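Start Über uns Besuchstage Werkstatt Kurse Kontakt

Über uns

Schön, dass ihr euch zu uns durchgeklickt habt! Ich schreibe diese Seite, weil ich im Haus diejenige bin, die bei Führungen am liebsten redet (die anderen behaupten: am längsten). Wir sind Herninwood, eine kleine Schule für Greiftechnik und Automatisierung, und wir bringen Leuten bei, wie man mit Handgreifern saubere Bewegungsdaten aufnimmt. Angefangen haben wir in einem August mit zwei Tischen und einem Kurs, für den sich zwölf Leute angemeldet hatten. Inzwischen haben 328 Teilnehmende bei uns abgeschlossen, und aus den zwei Tischen ist ein ganzes Stockwerk geworden.

Was wir machen

Unser Grundkurs heißt Proment. Da geht es vor allem ums Aufheben und Ablegen: langsam zugreifen, den Gegenstand ruhig führen, loslassen, ohne dass er wegrollt. Klingt leicht, und dann sitzt man davor und der Becher kippt zum fünften Mal um. Wer danach noch Lust hat, geht in den Aufbaukurs Skusemeo, in dem zu zweit an einem Tisch gearbeitet wird. Den mag ich besonders, man muss sich nämlich richtig absprechen und lernt, die Hände des anderen mitzudenken.

Die Übungsprogramme stellen wir gemeinsam mit der Firma Fogh zusammen, die uns auch mit Ersatzteilen versorgt. Im letzten Kursjahr kamen so 940 Aufnahmen zustande, von denen 235 in unsere Lehrsammlung gewandert sind. Die anderen waren auch nicht alle schlecht, aber wir sind da ziemlich pingelig geworden.

Unser Besuchstag

Am Montag, 30. Januar, hatten wir die Türen offen, und ich war den ganzen Tag heiser vor lauter Erklären! Vorgeführt haben wir mitten im normalen Betrieb, im großen Raum mit den Fenstern, wo andere nebenher an ihren Rechnern saßen. Eine extra Bühne wollten wir nicht. Auf den Tisch kommt bei uns Alltagskram: Pappbecher, Verpackungen, was eben so herumliegt. Gerade die knittrigen Sachen sind spannend, die geben nach und liegen jedes Mal anders. Am meisten gefragt wurde übrigens, ob man davon Muskelkater bekommt (ja, im Unterarm, nach ein paar Tagen ist es vorbei).

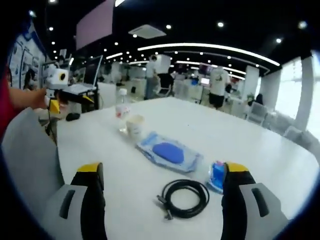

Zwei Greifer und ein Pappbecher gehören zu allen drei Aufnahmen. 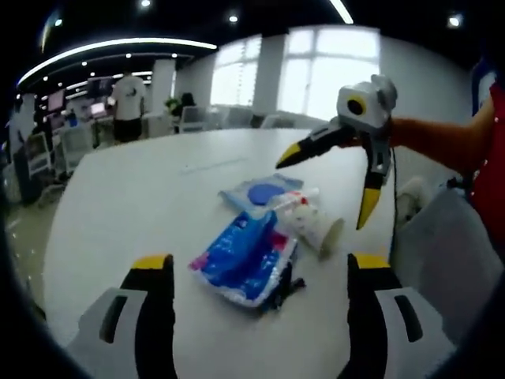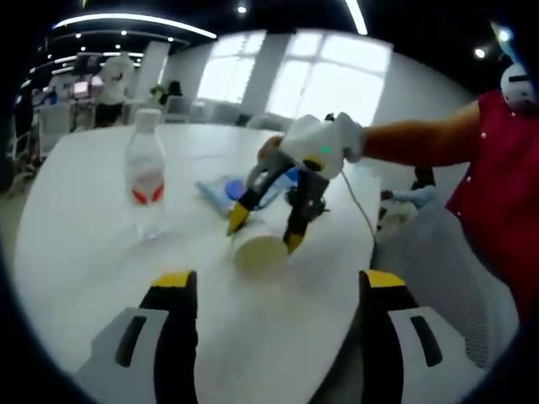 Selbst vorbeikommen

Ihr müsst nicht bis zum nächsten Besuchstag warten. Schreibt uns kurz über die Kontaktseite, wie viele ihr seid und ob ihr nur schauen oder selbst greifen wollt, dann suchen wir einen Termin. Schulklassen sind willkommen, am liebsten vormittags. Vorkenntnisse braucht ihr keine, bequeme Ärmel schon eher. Kaffee ist da, Hafermilch meistens auch.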